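Zeltgate Forum > Manipulation > Papers and results

Thread: Hand-held gripper demos vs. teleop, the Sudivness numbers

stelios_k
Has anyone read the Sudivness write-up past the abstract? The claim is that a policy trained on 200 hand-held demos matches one trained on 408 teleop demos for picking up jars. I can't get the two to line up. The hand-held set comes from 9 kitchens and the teleop set from one lab bench. So which are we measuring, the collection method or the variety of kitchens?

minttu
Both, and they say so in section 4. I thought it was a decent paper.

stelios_k
They say so in section 4 and then the abstract forgets it.

Prodromos V.
The part that bugs me is the test. 80 trials, and a trial counts as a success if the jar leaves the table. No word on whether it went back down upright. With a tall lid and a light jar you can pinch the lid, lift an inch, and score a point.

minttu
They had a reason. If you score placement too, you're mixing two skills and you can't tell which one failed.

Prodromos V.
Then report both columns. It's one more column.

gevis_iraklis
We tried to repeat a piece of this at Gevis in March, so here's what I have. Same recipe as far as we could follow it, our own demos, our own objects. Plain cylinders were fine. Anything where the lid is wider than the glass was not. The fingers come in at lid height, touch metal, and the policy seems to think it's done. Our success rate on those was bad enough that I went back through the demos looking for what we'd done wrong as demonstrators.

stelios_k
And?

gevis_iraklis
Partly us. People grab a jar however they like, and half our demonstrators went for the lid and half went for the glass. The policy split the difference. The paper never mentions giving its demonstrators any grasp instructions, so either they did and left it out, or their jars didn't punish it.

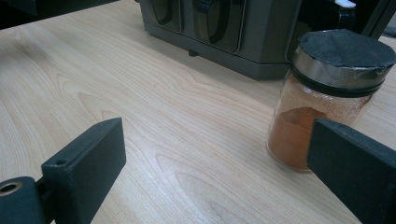 The other half of the problem is clear glass. Our wrist view has no depth, and I don't believe the policy is finding the wall of the jar at all. I think it keys on the contents and the lid. I'd like to see somebody run the same jar full, half full and empty before I believe any number with "transparent objects" in the caption.

Polyxeni
That's a guess though, right? You haven't run empty jars either.

gevis_iraklis
Correct, a guess. The lid thing I'd bet money on.

minttu
I think you're all being hard on it. Hand-held collection is cheap and quick, and even if it only ties with teleop at the same count I'd take it.

stelios_k
I'd take it too. I just want the same count, in the same kitchens. Masri did a matched comparison on drawers and the gap mostly went away.

Polyxeni
Drawers have handles. Not sure that tells you much about jars.

Prodromos V.
I emailed the authors to ask for the trial videos. If they send them I'll score placement myself and post the sheet in this thread.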